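Punavero Handover Set: README

Demonstrations of one robot arm being shown, by hand and by remote control, how to pass things to and take things from a person.
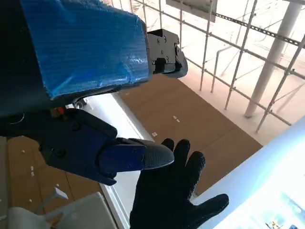
Start with the folder called sessions. Everything else in this package exists to explain it, apologize for it or index it. If you only want to train something and have no interest in how the data came to be, read Layout and Known problems and skip the rest. You'll be back for the rest.

What is in it

697 demonstrations across 9 tasks. Each demonstration is one attempt at one task, start to finish, with the wrist camera stream, joint positions, gripper opening and a text label. Roughly 100 of them were recorded a second time after we changed the gripper timing, and both versions are kept. The older ones carry the suffix _slow, which was Harsh's choice of word and a fair one.

The tasks are all small and dull on paper: offer an open gripper, accept an object from a hand, give it back, let go when tugged, don't let go when merely touched. The last two took up more of our lives than the other seven together. A person can tell a tug from a bump before thinking about it. Our arm needed a great many examples and still has opinions.

How the demonstrations were made

There are 2 modes, and the label on each session tells you which one you have.

hand: The teacher holds the arm and moves it through the task with the motors gone soft. This gives smooth paths and honest contact, because the teacher feels what the gripper runs into. It also puts the teacher's own hand in the wrist view now and then. We did not mask these. If your model learns that a hand near the wrist means "go where pushed", well, so did ours.

remote: The teacher stands away from the arm and drives it with a hand controller while a second person plays the receiver. Paths are jerkier and the approaches come in wide. On the other hand the timing is far more natural, since two people are negotiating with each other and the arm is only the messenger.

Don't mix the modes without looking at both. Aparecida Queiroz trained on the lot in one go in December and got an arm that approached like a drunk and released like a surgeon. Her notes on how she split them afterward are in notes/split.txt, and they are better written than this file.

Layout

sessions/ - one folder per demonstration
sessions/[id]/wrist - camera stream from the wrist
sessions/[id]/state - joints and gripper, one row per tick
sessions/[id]/label - task, mode, teacher, outcome
index - one line per session, sorted by task and then by id
notes/ - things we wrote down at the time
tools/ - the Cuko replay viewer and its settings

Ids are not in time order. They were, until two laptops both believed they were the main laptop.

Label fields

task: short name, matches the index.
mode: hand or remote.
teacher: initials only. AQ, HB and QT did nearly all of it.
outcome: done, dropped, refused or stopped.
remark: free text, often empty, sometimes grumpy.

"Refused" means the receiver took their hand away before contact. We kept these on purpose. People do change their minds, and an arm that chases them is not going to be popular. "Stopped" means someone hit the stop button, which covers everything from a real worry to a sneeze. The remark usually says which.

Gloves

Receivers in the Haworth sessions were asked to keep work gloves on, as they would have on the job. Anyone who has trained on bare hands should expect a nasty surprise. Edges between fingers are harder to find, and a dark glove next to a dark fingertip pad is a lovely puzzle for a segmentation model. We consider this the useful part of the set. Qistina Tambunan considers it the reason she labeled contact moments by eye for two weeks.

Contact moments are marked in the state file as a column called touch. It is 0 or 1 and was filled in by a person stepping through the wrist stream. Treat it as good to within a few ticks. There was no force sensor in the fingertip, so please don't write to ask where the force data is. Denise Kettle has already asked, twice, and she was in the room.

Known problems

The clock on the state file runs slightly behind the camera in the early remote sessions. tools/shift fixes it. Run it once. Running it twice fixes it in the other direction.

Lighting varies a lot. Bright backgrounds wash out part of the view in many sessions, and the exposure hunts when the arm turns toward them. We tried locking it and got nine sessions of near darkness, which are not included.

Part of the arm itself is visible in the wrist view. How much depends on how the camera bracket was seated that day. If you crop, check your crop on several sessions before you trust it.

Two teachers have clear habits. HB always comes in from the left and pauses just short of contact. QT doesn't pause at all. A model with enough capacity will learn to tell them apart, and then you own a very expensive way of recognizing Harsh.

The task names give_back and return mean the same thing. We know.

What it is good for

Imitating short handovers, studying when people let go, testing contact detection from vision alone. We've also had decent luck using the refused sessions to teach an arm to wait.

What it is not good for

Anything about safety. None of these sessions were designed to show that the arm is safe near people, and a stopped outcome is not a measurement of danger. Don't use it for identifying teachers either, however easy we have made that.

Using it

Free for research and teaching. Name the Punavero Handover Set if you publish, and send us the paper if it works. If it doesn't work, send it sooner. Commercial use goes through Banum, where Glenys Wainwright answers the mail and will want to know what you plan to hand to whom.

Changes

Thu 20 February - touch column redone for the remote sessions, index rebuilt, duplicate ids renamed. The old index is in notes/ for anyone who had scripts leaning on it.

Before that - the touch column for the hand sessions was added, then removed, then added again with the zeros and ones the right way around.

Questions and corrections go to Harsh Bisht. Include the session id and the tick, and say whether you ran tools/shift.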